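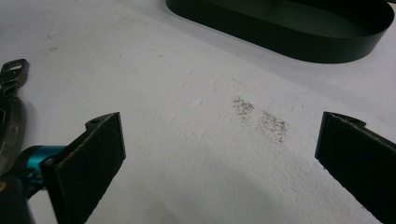

Faseo hand-held gripper: two weeks on the bench
Posted August 19, 2023 by Fraser Gunn
Filed under: Grippers, Reviews

The Faseo arrived in a box large enough for a microwave oven, most of which was air. Inside were the gripper, a camera mount, a bag of screws in two nearly identical lengths, and a leaflet that spends a full page congratulating you. Charging instructions are on the back of the leaflet, in gray.

I have been using a Barasa for most of my demonstration recording, so that is what the Faseo is up against. Sobia Magsi lent me a second pair of hands and a good deal of skepticism. We ran both tools through the same dull list of jobs: pick up, carry, put down, try again with something more annoying.

Grip

The Faseo's pads are dark gray, with a texture somewhere between felt and a tired mouse pad, and they are the best thing about it. Pens, cable ends, a folded cloth and a small jar all stayed where I wanted them. The Barasa's pads are slicker and make you squeeze harder, and by late afternoon my thumb was writing its own review.

The price of that texture is that it picks up dirt. Press the pads into anything powdery, then onto a white bench, and you may get a pair of little brown prints. Clémence Hamel, whose bench it was, mentioned this to me several times. A lint roller gets the pads mostly clean. Water is a bad idea, according to the leaflet, and I took its word for it.

The tips are narrow enough to get under a flat washer if you come in at a low angle. Coming straight down, forget it. The Barasa wins that one easily and I'm sorry to say so, given what it did to my thumb.

Trigger and travel

Smooth at the start, gritty toward the end. The fingers open wide, wider than the Barasa's, and there is a point near full close where the mechanism seems to think things over. Sobia says she got used to it. I got used to it too, in the way you get used to a sticky drawer.

Camera

The mount holds the camera low, looking past the fingers, and the view is good: both tips stay in it with the jaws open, so you can line up on a part without tilting your head like a confused dog. Under soft light the exposure is even. The teal on the body does show up down in the corner, and if you care about color in your footage you'll be looking at a lot of teal.

The cable exits exactly where your wrist would like to be. I taped mine back along the handle on the first day and have not regretted it.

Software

It's called Pruvness. It found the gripper on the second attempt, recorded 87 clips and lost 2 of them, both from a session I'd thought was going well. Export took 11 minutes for the lot. The Barasa's software is uglier and has never lost a thing.

Should you get one?

If you mostly handle soft or slippery items, yes, and buy spare pads with it. For small flat parts I'd stay with the Barasa. Sundadness sells the Faseo with an 18-month warranty covering everything except the pads, so they have evidently met Clémence.

Comments (2)

Perrine Texier: Did you try swapping the pads between the two? The hole spacing looks close.

Fraser Gunn: Close, yes. I now own one Barasa pad with an extra hole in it.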